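Melthorpe Listing Desk, version 5

Melthorpe keeps property listings, showing times and offer paperwork in one place. I ran it from June on 25 lakefront and inland homes in Skirnholm. Import from a spreadsheet worked, though lot sizes in acres had to be retyped. Map search is accurate to the parcel. Flood zone fields are free text and can't be filtered. The yearly fee is $284 per agent, with 2 logins.

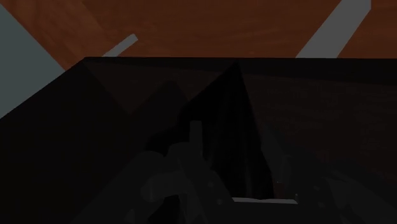 Brown wood grain with flat gray pieces, rendered.

Support answered by email the next day. Offer forms print cleanly on letter paper. Suitable for small offices; larger ones will want the filter fixed first.

Benedikt Steiner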